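Bench and Cell Automation Board > End effectors and sensing
Thread: Parallel jaws on soft foam, two-arm cell – stay with stock fingers?
Started by kerf_and_shim, June

kerf_and_shim wrote:
Looking for opinions before I order anything. We have a two-arm cell and the test task is putting kitchen sponges on a small two-tier shelf, standing on edge. Stock black two-finger grippers on both sides, one camera at each wrist, fixed cameras for the overall view. The controller is a Runent, default force limit.

The grippers pick the foam up without trouble. My complaint is release. The foam is squeezed in the jaws, springs back when they open, and the sponge either leans or walks a little along the board. The thin ones are worse than the thick ones.

Options on my list:
1. Leave the fingers alone and slow the opening.
2. Toltwood soft pads over the existing fingers.
3. Go to suction and stop thinking about it.

mullion wrote:
Strike 3. Open-cell foam leaks through the whole block. We tried a bellows cup on a cellulose sponge with the pump flat out and it held for as long as you'd expect. A needle gripper would do it but I wouldn't put one in a cell where people reach in.

offset_tool wrote:
Disagree that suction is out altogether. On the side with the scouring layer, a large cup with high flow can work. It depends on the backing and the pump.

mullion wrote:
Then you need every sponge to have a scouring layer and to know which way it faces. That's a vision problem added to fix a gripper problem.

offset_tool wrote:
Fair for a mixed set. I'd still test it if most of the stock is the layered type. What does the mix look like, kerf? And what do the wrist cameras see with foam in the jaws? Mine go nearly blind.

kerf_and_shim wrote:
Mixed. Plain foam, cellulose, and a few with a scrub layer, so suction would cover a minority. Wrist view first, then the fixed views.

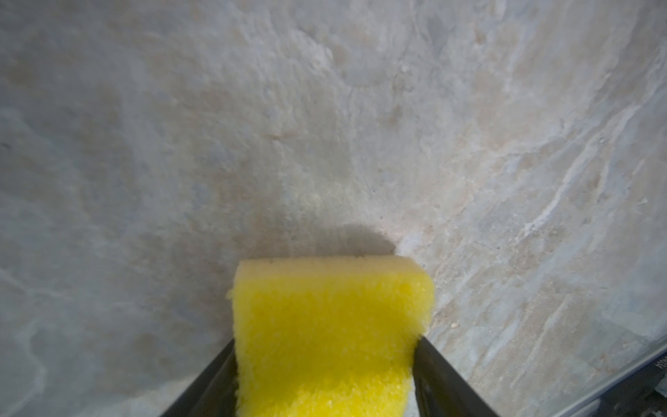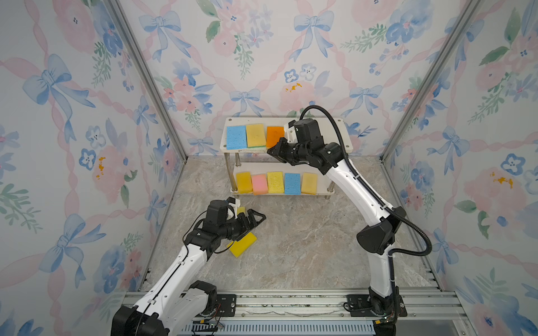
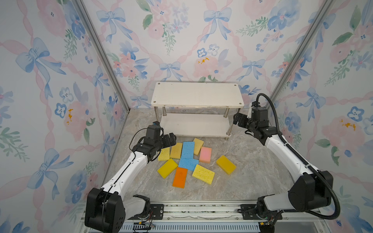
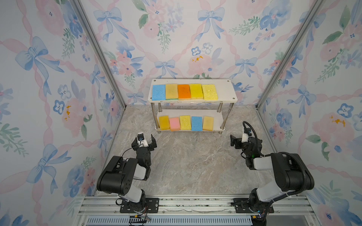

Last one: both tiers filled, grippers open.

offset_tool wrote:
OK, I withdraw suction for that lot. The wrist view is better than I expected. You keep both fingertips and the top edge of the foam. The shadow on the marble pattern is strong, though. If you segment on brightness it will bite you at some point.

kerf_and_shim wrote:
We don't segment on brightness. The policy takes the wrist and fixed images together. I did try it with the wrist feeds switched off, and picking from a pile got noticeably worse while placing on the top tier hardly changed. The lower tier is where the wrist camera earns its cable, as the top board blocks a good part of the fixed view.

platen9 wrote:
The floral wallpaper is doing you a favour or a disservice depending on what you're measuring. If this is a gripper comparison, I would run it on a plain grey background first and bring the pattern back later. Otherwise you can't tell a bad grasp from a bad detection.

kerf_and_shim wrote:
I'd rather keep the background fixed for all fingers and log grasp and placement separately. Changing the walls means redoing the baseline.

platen9 wrote:
Separate logs only help if somebody labels the failures the same way every time. Your call.

mullion wrote:
Back to the fingers. We ran Toltwood pads for 2,000 cycles on foam and cloth. Notes:
– Pads add grip you don't need on foam. The foam already conforms to the finger.
– Release got worse. The tacky surface drags the face of the sponge as the jaw opens.
– Pads picked up crumbs of foam and had to be wiped. With bare fingers we never bothered.
I would spend nothing and change the motion. Open to just past the foam's free width, wait for it to recover, then retract straight up. Don't open all the way while you're between neighbours on a full shelf.

offset_tool wrote:
Agree on motion first, disagree on pads in general. There's a smooth version of the Toltwood pad and it doesn't drag. The tacky one is what most people buy and then complain about.

mullion wrote:
Didn't know there was a smooth one. My notes are for the tacky version only.

feeler_gauge wrote:
Has anyone put the Anaten fingers on this kind of arm? They're longer and thinner, which should help in the gap between two sponges standing side by side. I'm worried about flex at the tip.

platen9 wrote:
I have. They flex. On foam it doesn't matter, on anything rigid it does. The tips splay outward under load and the grasp moves toward the palm. You'll also need to redo the wrist camera calibration, because the longer tips sit somewhere else in the view.

feeler_gauge wrote:
Is that on a Runent or a Leiva controller? I was told the Leiva lets you set jaw opening speed apart from closing speed.

platen9 wrote:
Leiva. Yes, two separate parameters. On the Runent I believe it's one value for both, at least on the older firmware. Somebody correct me.

kerf_and_shim wrote:
One value on mine. I got past it by sending the opening as a string of small position steps. Ugly but it runs.

Result so far, same stock fingers, stepped opening with a pause of about 2 seconds before retract: much less lean on the top tier. On the lower tier I still get one sponge sitting forward of the others now and then. I think that one is arm approach and has little to do with the jaws, because the wrist comes in lower and tilted to clear the top board.

mullion wrote:
Try a small push with closed fingers after release. Costs you a second of cycle time.

offset_tool wrote:
Or put a stop strip on the board and push against that.

kerf_and_shim wrote:
Will try the push first. The strip changes the shelf and I want to keep the shelf as is. Smooth pads are on order as well, one set, left arm only, so the right arm stays as the control.

platen9 wrote:
Swap them over halfway. Your two arms don't approach from the same side.

Contact the moderators | Copyright Bench and Cell Automation Board | Back to top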